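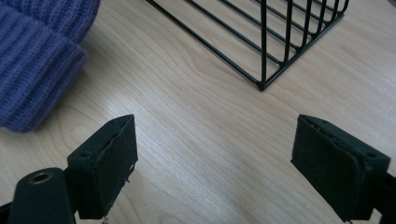
Why build one at all, a reader asked, when a finished gripper costs less than your evenings? Fair question. The parts for ours came to $950, and it took from June to now at the Wutwood shop. I still say build it. When a pad frays, I know which two screws to reach for.

My other opinion is that home builders test on the wrong things. Blocks are easy. Knitwear folds, sheds and bunches up, and it shows you what your pads are doing. 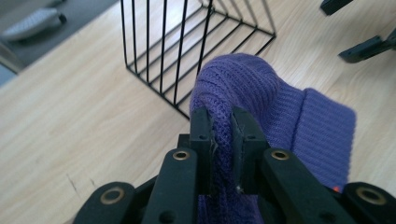 Dernen wrote back that soft pads wear out too fast to be worth it. Maybe so. I would still take foam at 5 dollars a sheet over hard plastic.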